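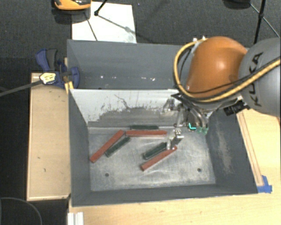

金属料箱与长条件：图集

Clullcombe 车间 · 周转器具 · 存档页

本页收录车间在用金属料箱及箱内红、绿两色长条件的照片，按部位和存放方式排列。说明文字写明部位名称、观察要点和处理意见，尺寸以器具台账为准。照片未作调色，同一涂层在不同光线下有深浅差异，判色以色卡为准。点击缩略图可查看大图。

文中“后”指箱体靠高面板的一侧，“前”指操作者一侧，“左”“右”从操作者方向看。“箱底”指内底面，外底面另称“底板外侧”。

一、箱体

1. 敞口矩形箱，灰色
编号 761。矩形，上部敞口，内壁深灰，箱底为银灰色裸金属面。761 是本组中磨损记录最完整的一只，后文未注明编号的箱体照片均摄自此箱。

2. 箱底全貌
划痕、斑块并存，划痕走向不一。箱底不涂漆，划痕不计入缺陷，只在手感有毛刺时登记。斑块先用中性清洗剂擦拭，擦后仍在的按表面变色记。

3. 箱底前部圆孔
靠前侧左右各有一个小圆孔。清箱时检查孔口有无碎屑堵塞，可用竹签由内向外捅通，不使用钢针。

4. 圆孔近照
孔缘以指腹绕行一周，无挂手即可。孔缘翻边高于底面的，用细锉修平，修后吸尘。

5. 后侧内斜面
箱后部有一块浅色内斜面，向下接箱底。上部保留偏白的涂层，下部为刮蚀区，颜色转为深灰，边缘不齐。刮蚀区面积以透明方格膜覆盖读数，每次读数时膜的左下角对齐同一基准点。

6. 斜面上的细裂线状划痕
浅色涂层上有一道深色、弯折的细划痕，自上向下延伸。判为划痕还是涂层开裂，以放大镜下两侧涂层是否翘起为据。两侧平整的按划痕记，翘起的按开裂记，不得并为一类。

7. 右内壁擦痕
右壁有一条较长的浅褐色擦痕，沿壁面向下。擦痕宽度在中段量取，上下端不量。褐色部分暂不打磨，下次复查对比颜色变化。

8. 左内壁
左壁深灰，表面平顺，作为同箱涂层的参照面。取色时将色卡贴左壁中部，再移至待判位置。

9. 前壁上缘
前壁以边缘检查为主。戴薄棉手套沿上缘走一遍，棉丝被勾住处贴纸胶带作记号，完成后统一处理。

10. 后部高面板
面板为蓝灰色，下部可见若干细小亮点。亮点是反光还是掉漆，改变照明角度后再看：随角度移动或消失的不登记，位置不变的按掉漆点登记。拍摄复查照时灯位应与上次一致。

二、长条件

11. 砖红色长条
窄长形，端部不得有掉角。红色件在强光下偏橙，在阴影里偏褐，初次分拣者容易与旧批次混淆，可先放在白纸上比对。

12. 深绿色长条
与红色件并用。深绿在深灰内壁附近对比度低，清箱时沿后侧斜面根部和左右壁根部各看一遍，避免漏取。

13. 两色并列
同一平面上平行摆放，端部对齐挡块。长度差以挡块另一侧的刻度读取，不拿在手里目测。箱内斜放的条件有透视缩短，看上去较短的一根未必真短。

14. 端面
端面检查只看三项：掉角、压痕、附着物。压痕深度不能用指甲判断，用深度规。附着物取下后装袋，袋上写箱号和位置。

15. 侧面擦色
条件与箱壁摩擦后，侧面常带走少量涂层粉末，红色件上呈灰白条纹，绿色件上较明显。用干布单向擦拭一次，布上有粉即记“附粉”，擦后条纹仍在的记“擦伤”。

三、箱内散放状态

16. 斜置
条件在箱底斜置属于正常散放状态，不要求归向。条件下端靠近侧壁时，取件应先抬离壁一端，再整体提出，减少对壁面的二次刮擦。

17. 横置于后部
条件横向靠近斜面根部时，前后两根在视线上容易重叠，后面一根只露出一部分。点检时须从箱口正上方再看一次。只从前侧看，后面那根有可能被计漏。

18. 首尾相近
一根条件的端头接近另一根的端头，从远处看像一根折弯的长件。登记前确认是两件还是一件，不凭照片补登。

19. 靠壁立放（不推荐）
摄于 Tokar 旧式深箱。立放件滑落时端头先着底，箱底压痕多集中在滑落点附近。该箱型现已停用，照片留作对照。

20. 堆叠（不推荐）
同为旧式深箱。条件堆叠后下层不可见，清点需全部取出。现行做法为单层散放，单层放不下时分箱。

四、台面与地面

21. 浅色木纹台面
料箱前侧和右侧的台面为浅色木纹。箱体拖移会在台面上留下弧形痕，移动时应抬离。台面划痕与箱体外底面毛刺对应检查，发现一处即查另一处。

22. 浅色木板
箱左侧放一块浅色木板。木板表面起毛后更换，旧板不翻面再用。

23. 地毯
作业区外铺深灰色有纹理的地毯。深绿长条掉在上面不易发现，收工时贴近地面用手电侧照一遍，光线与地面接近平行时效果最好。

五、清箱与复查

24. 清箱前
先取净长条件，再取碎屑。碎屑未取前不擦箱底，硬颗粒在布下会拉出新划痕。

25. 吸尘
窄嘴吸头沿四边根部走一圈，再走圆孔，最后走中间。吸头口部包一层软胶，胶套磨穿即换。

26. 擦拭
微湿布，前后方向，一遍。左右方向和打圈都会与原有划痕交叉，复查照上难以分辨新旧。

27. 晾干
敞口向上静置，待箱底和孔口无水迹后放回条件。不用热风。

28. 方格膜读数
膜上格线与斜面上边平行。边缘不齐处按“过半算一格，不足半格不计”处理。两人各读一次，差值超过 3 格的重新贴膜再读。本组读数由 Ghada Qudah 和 Vy Trương 完成。

29. 读数表（首次）
761 号箱后斜面刮蚀区首次读数为 414 格。此后各次均以此数为起点，不以上一次读数为起点，避免误差累加。

30. 读数表（七月）
七月读数时膜的基准点偏移，该次数据作废，仅保留照片。作废原因写在表格备注栏，原数不涂改。

六、涂层试样

31. Gumede 浅色涂层试片
平板试片，往复刮擦 4,000 次后拍摄。刮痕两侧涂层无翘边，底材未露。试片为平面，与箱内斜面受力不同，结果只用于排序，不用于推算箱体寿命。

32. Berex 深灰涂层试片
同一夹具、同一次数。表面发亮，颜色变化集中在行程两端。两端是换向位置，压力偏高，评级时取中段。

33. 两种试片并排
左为 Gumede，右为 Berex。灯光从左侧来，右侧试片光泽略显低，读数以光泽计为准。

34. 补漆试样
在旧涂层上直接补漆，边界处有台阶，条件滑过时会在台阶处挂住。结论：斜面不做局部补漆，要么整面重做，要么维持原状。左右壁不受此限。

七、登记用语

刮蚀：涂层成片缺失，边缘不齐，可见深色底。
划痕：线状，宽度均匀或略有变化，两侧平整。
擦痕：带状，表面变色，涂层未必缺失。
斑块：无明确方向的变色区域。
附粉：干布可去除的粉状残留。
掉漆点：位置固定、不随灯位变化的点状缺失。

同一位置同时符合两项的，按上列顺序取靠前的一项登记，另一项写入备注。仅凭照片无法区分时写“待现场判”，不填推测结果。

八、拍摄条件

固定机位，箱体四角与台面上的定位标记对齐后拍摄。曝光以左内壁为基准，箱底反光处允许过曝，过曝区域内的划痕另拍侧光照。编号牌放在箱外，不遮挡箱口。每次复查至少保留一张带条件的照片和一张空箱照片，两张之间不得移动箱体。

第 19、20 号照片为旧档翻拍，清晰度低于其余各张。第 31 至 34 号由试片柜台拍摄，比例尺见照片下缘。

更正：第 7 号说明早期版本将右壁擦痕写作“划伤”，现按第七节用语改为“擦痕”。已下载旧版的请替换。

上一组：深箱与隔板　下一组：箱体外侧与提手　返回图集目录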